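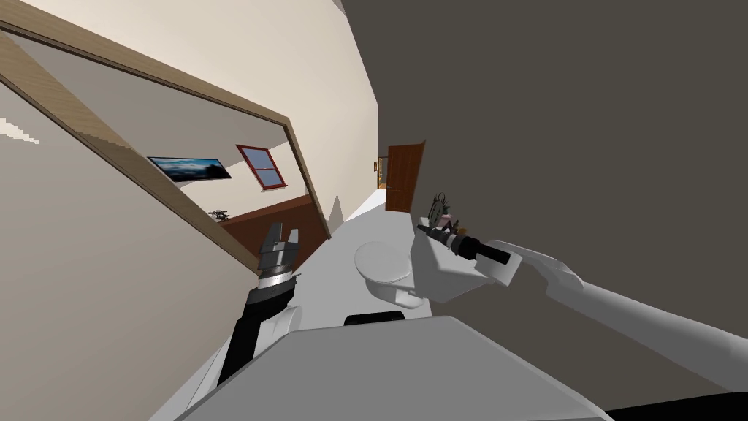 Subject: Re: Tongue bite from a wide-bored briar

In an earlier message, the Ostdale member wrote:

> I have two briars of the same outside shape, both bought used. One smokes
> cool to the bottom. The other gives me tongue bite by the halfway point,
> every time, with the same flake from the same tin. I have tried packing it
> looser and tighter. The only difference I can find is that the draught on
> the second one is very open. A pipe cleaner folded double goes through it.
> Is that enough to cause it, or should I be looking at the tobacco?

It could be enough, but I would check the moisture before the drilling, as it costs nothing to check.

Flake straight from a sealed tin is usually too damp to burn at a slow cadence. You relight more often and draw harder after each light, and most of what reaches the tongue is steam. An open draught makes this worse, as it offers no resistance and you pull more air per puff without noticing. Your first pipe may be hiding a fault in the tobacco that the second one shows up.

Rub out enough for two bowls and leave it on a saucer until a pinch springs apart when you let go of it. If it stays in a lump, it is still too wet. If it crackles, it has gone too far. Smoke one bowl in each pipe from that same batch, on separate days, at the same time of day and with nothing to eat or drink beforehand that would upset the comparison. Coffee is bad for this.

If the second pipe still bites, look at these points, in this order:

- Where the airway enters the chamber. It should come in at the very bottom and in the centre. If it enters high, a wet plug collects underneath and the last third of the bowl steams.

- The gap between the end of the tenon and the bottom of the mortise. Smoke expands and cools there and drops its water. A gap of 2 mm is common on factory pipes and you will hear it gurgle. I can't give you a figure below which it stops mattering.

- Cake. If a previous owner reamed back to bare wood, the chamber wall will run hot until a thin even layer has built up again. This takes a good many bowls and there is no honest short cut. I would not use the paste coatings.

- The slot at the bit. A wide airway feeding a narrow slot gives a thin, fast jet aimed at one spot on the tongue. If the soreness is always in the same place, suspect this first and ignore my order.

On the last point, I had a Darnance bent with exactly this fault. The airway was generous and the slot was barely opened. Widening the slot into a shallow V with a needle file took an evening and cured most of it. Work from the button inwards, keep the file flat, and stop often to try a cleaner. Vulcanite forgives a slip. Acrylic chips.

Don't try to narrow the bore with a sleeve. I did this on a Strömberg with brass tube and it condensed so much water that I pulled it out again after 3 bowls.

As for the tobacco, I don't know which flake you are using. Bright Virginias are high in sugar and bite more readily than anything with a fair amount of burley or Latakia in it. If you have a 100 g tin of the Brorngate dark flake to hand, try that as a control. It is dull, but it is hard to make it bite, and if the second pipe manages it then the fault is in the pipe.

Please post the results to the list, including which part of the tongue is sore. Measurements of the mortise gap would also be useful if you have a depth gauge. A matchstick marked with a pencil will do otherwise.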